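Forndale Parcel 6, Grazing and Hay Ground

775 deeded acres in one block, of which over 1040 feet fronts the county road. Perimeter is five-strand barbed wire on steel posts. Cross fencing divides the pasture into 9 paddocks, each with a frost-free waterer. Mineral rights do not convey.

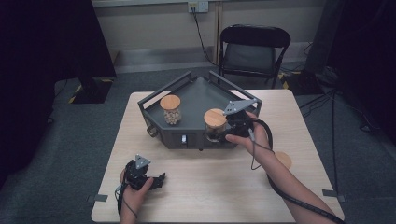

Tatiana Jurčo writes that the north well held its rate through November with every waterer open, and that the access lane needs gravel at the second culvert before hay trucks use it.

Well log and survey are available from Grellivier on request. Grazing lease expires at closing. Showings by appointment, Thursday mornings only. Contact Ľubomír Holub.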